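Ticket 503: Hudel hand gripper, right finger slipping
Status: open
Site: Planach

Reported Sunday. Right finger lets go of soft items partway through a lift. Left finger fine.

First reply from Gunivov support: recalibrate. Done twice, no change. I doubt calibration was ever the fault, as the width reading agrees with the gauge at both ends of travel.

Second reply: replace the pads, they are "rated for 500 hours". The log for this unit shows 200. Swapped them anyway. Slipped on the third lift.

14:10 Checked the pivot screws on the linkages. Outer right had play in it. Tightened, marked with paint pen, ran 17 squeezes on scrap foam. No slips. The same foam slipped this morning, so I would call that a hint and no more.

15:40 Support want to close as "pads worn". Not agreed. Leave open until the screw has been checked again after a full shift. Ní Chonaill bench to keep the old pads, please don't bin them.
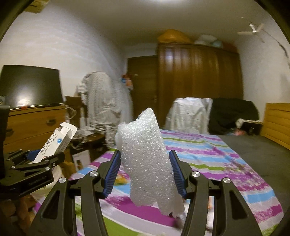
Foam held between the blue pads, pivot screws visible on both sides.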